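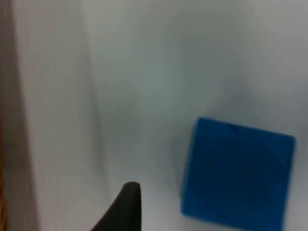 Buying a second-hand rangefinder: inspection checklist with comments

Workshop > Used cameras > Checklists

Posted March 3, 2008 by the Sindora repair bench
Last updated: same day, shutter section expanded

I love old rangefinders, and I love them even more when they work. Print this, take it along with a small torch and a roll of cheap film, and go through it before any money changes hands. Mark each line OK, FAULT or ASK.

1. OUTSIDE OF THE BODY

[ ] Top plate free of dents near the viewfinder windows
Comment: a ding on the corner is fine and rather charming. A dent beside the windows often means the rangefinder has been knocked too.

[ ] Screws clean, slots not chewed
Comment: chewed slots tell you somebody has been inside with the wrong screwdriver. ASK who, and when.

[ ] Covering firmly stuck down, no bubbles
Comment: small lifts at the edges can be glued. Bumps under the covering may be corrosion.

[ ] Strap lugs not worn thin
Comment: please do check this one! We had a lovely Serotell II on the bench in February that had dropped off its own strap.

2. SHUTTER

[ ] Wind on and fire at every speed, slowest first
Comment: one second should sound like one second, with an even buzz all the way through. If it hangs halfway, mark FAULT and allow for a service. They nearly always come back beautifully.

[ ] Curtains free of pinholes (cloth shutters)
Comment: lens off, back open, torch behind the curtain in a dim room. Wind on and look at the second curtain as well. Never touch the cloth.

[ ] Both curtains travel evenly at the top speed
Comment: hard to judge by eye. Shoot a plain wall or clear sky on the test roll and look for one side of the negative being darker.

[ ] Self-timer
Comment: leave it alone unless the seller is happy to run it. A stuck one can lock the whole camera.

3. VIEWFINDER AND RANGEFINDER

[ ] Patch bright enough to use indoors
[ ] Double image lines up at infinity
Comment: pick something very distant, a mast or a church tower. Side-to-side error is a simple adjustment. Up-and-down error takes longer, so haggle.

[ ] Frame lines change with the lens (where fitted)

4. LENS

[ ] No haze or fungus with the torch shone through from the back
Comment: a few specks of dust do no harm at all. Threads like a spider's web are another matter – keep that lens away from your others.

[ ] Aperture blades dry and snappy
[ ] Focus smooth from end to end
Comment: stiff is old grease and easily sorted. Gritty worries me more.

[ ] Filter ring round, a 38 mm filter screws in freely (Clumovine lenses only)

5. PAPERS AND PRICE

[ ] Serial number on body matches the receipt or box
[ ] Service history
Comment: a Wickramasinghe workshop label inside the base is a very good sign. I'd gladly pay a bit more for it.

[ ] Money left over for a service
Comment: our standard clean and adjust is £80, or £130 with new curtains. Take that off your top price before you set out, and then go and enjoy the hunt – a good one is a joy to use.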